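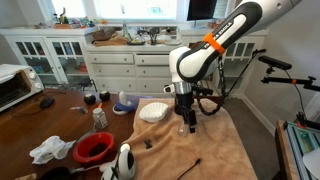

Roboterarm mit Greifer über einem Tisch mit hellbraunem Handtuch

Verkauft und doch behalten: Was die Nettoverschuldung von Mekelard nicht zeigt

13. Mai 2018

Mekelard hat im März den Verkauf von 21 Betriebsgrundstücken an Rarberg gemeldet, Kaufpreis 1113 Millionen Euro, Rückmietung sämtlicher Objekte durch den Verkäufer. Die Nettofinanzverschuldung, zuletzt mit 2139 Millionen Euro ausgewiesen, soll mit dem Erlös um rund die Hälfte sinken. Der Vorstand spricht von einer Entschuldung. Der Begriff ist falsch gewählt, und der Kapitalmarkt sollte ihn nicht übernehmen.

Wirtschaftlich hat Mekelard einen Kredit mit Grundpfandrecht durch eine Reihe von Mietverträgen ersetzt. Der Zahlungsstrom an die Kapitalgeber endet damit nicht. Er heißt künftig Miete, steht in der Gewinn- und Verlustrechnung an anderer Stelle und fällt im bisherigen Bilanzierungsregime aus der Kennzahl heraus, an der das Unternehmen gemessen werden will. Die Mieten sind indexiert, die Instandhaltung von Dach und Fach trägt der Mieter. Das Restwertrisiko ist auf Rarberg übergegangen, das Nutzungsrisiko liegt unverändert bei Mekelard. Wer eine Halle am Standort Onau in schwacher Auftragslage nicht auslastet, zahlt sie trotzdem.

Nach IAS 17 lässt sich ein solcher Vertrag als Operating-Leasingverhältnis einstufen, sofern die wesentlichen Chancen und Risiken des Eigentums beim Vermieter liegen. Der Veräußerungsgewinn wird dann bei einem Verkauf zum beizulegenden Zeitwert sofort vereinnahmt, die Zahlungsverpflichtung erscheint im Anhang. Mit IFRS 16 entfällt diese Trennung auf der Mieterseite ab dem kommenden Geschäftsjahr. Nutzungsrecht und Leasingverbindlichkeit kommen in die Bilanz, und bei neuen Transaktionen darf der Gewinn nur noch insoweit erfasst werden, als Rechte tatsächlich auf den Käufer übergehen. Für Geschäfte, die vor der Erstanwendung abgeschlossen wurden, wird dagegen nicht neu geprüft, ob ein Verkauf vorlag. Ein Unternehmen, das den Buchgewinn noch in voller Höhe zeigen möchte, hat daher ein Interesse daran, in diesem Jahr zu unterschreiben. Ich unterstelle Mekelard kein Motiv. Der Anreiz besteht unabhängig davon.

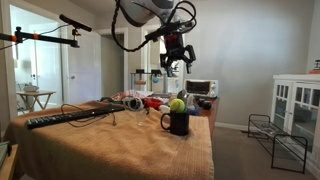
Die Abgrenzung dessen, was in die Leasingverbindlichkeit eingeht, wird in der Debatte meist am falschen Ende geführt. Seitenlang wird über die Ausnahme für geringwertige Vermögenswerte gestritten, also über Bürogeräte und Kleinmobiliar. Ob eine gemietete Computertastatur als Nutzungsrecht aktiviert wird oder im laufenden Aufwand verschwindet, ist für die Verschuldung eines Industriekonzerns ohne Belang. Entscheidend ist die angesetzte Laufzeit der Immobilienverträge. Bei Mekelard beträgt die feste Grundmietzeit nach den Angaben zur Transaktion fünf Jahre, danach folgen Verlängerungsoptionen zugunsten des Mieters. Passiviert wird der Optionszeitraum nur, wenn die Ausübung als hinreichend sicher gilt. Das ist eine Ermessensentscheidung, und sie wird vom selben Management getroffen, das eine niedrige Verbindlichkeit berichten möchte.

Bei einem austauschbaren Bürogebäude mag eine kurze Laufzeit vertretbar sein. In Onau stehen aber fest verbundene Anlagen mit eigener Energieversorgung und standortgebundener Betriebsgenehmigung. Eine Verlagerung würde erhebliche Umzugs- und Stillstandskosten auslösen. Der Standard verlangt, solche wirtschaftlichen Anreize bei der Bestimmung der Laufzeit zu berücksichtigen. Eine Verbindlichkeit, die lediglich die Grundmietzeit abbildet, wäre an diesem Standort zu niedrig angesetzt.

Hinzu kommt die Frage der Kreditbedingungen. Viele Verträge mit Banken enthalten eine Klausel, nach der Kennzahlen weiterhin nach den bei Vertragsschluss geltenden Rechnungslegungsregeln zu ermitteln sind. Der neue Standard ändert dann an der Einhaltung der Covenants nichts. Er ändert auch nichts am Zahlungsprofil. Im Krisenfall konkurriert die Miete für ein betriebsnotwendiges Grundstück mit dem Zinsdienst, und sie wird in der Regel zuerst bezahlt, weil ohne das Grundstück kein Betrieb stattfindet. Unbesicherte Gläubiger rücken wirtschaftlich nach hinten, ohne dass ihnen ein Rangrücktritt vorgelegt worden wäre. Zugleich fehlt ihnen das Grundvermögen als Haftungsmasse.

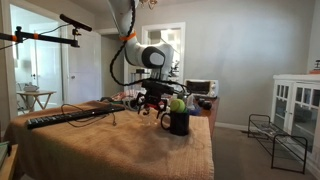

Oldřich Kolář wendet ein, diese Rechnung unterschlage die Verwendung des Erlöses. Werde der Kaufpreis vollständig zur Tilgung eingesetzt, sinke der Zinsaufwand, und ein Konzern mit knapper Investitionslinie gewinne Zeit, die er am Anleihemarkt teurer einkaufen müsste. Außerdem sei Rarberg als langfristiger Eigentümer besser geeignet, das Wertänderungsrisiko der Flächen zu tragen.

Dem ersten Punkt ist zuzustimmen, soweit die Tilgung tatsächlich erfolgt. Mekelard hat sich hierzu bisher nur auf eine vorrangige Verwendung festgelegt und parallel den Erwerb der Sparte Gill angekündigt. Vorrangig ist kein Betrag. Der zweite Punkt trifft auf die Flächen zu, deren Drittverwendung gesichert ist. Bei Spezialimmobilien lässt sich der Käufer das Risiko über die Mietrendite vergüten, und der Vergleichsmaßstab ist dann der Zinssatz der abgelösten Schulden. Diesen Vergleich hat das Unternehmen nicht veröffentlicht.

Zu fordern wäre eine Überleitungsrechnung im nächsten Quartalsbericht: Nettofinanzverschuldung vor und nach Transaktion, Barwert der Mietverpflichtungen einmal für die Grundmietzeit und einmal einschließlich der Optionen, jeweils mit Angabe des Diskontierungssatzes. Die Daten liegen vor, sie mussten für die Beschlussfassung über den Verkauf ermittelt werden. Bis dahin sollten Analysten die Jahresmiete mit einem eigenen Multiplikator kapitalisieren und der gemeldeten Verschuldung hinzurechnen.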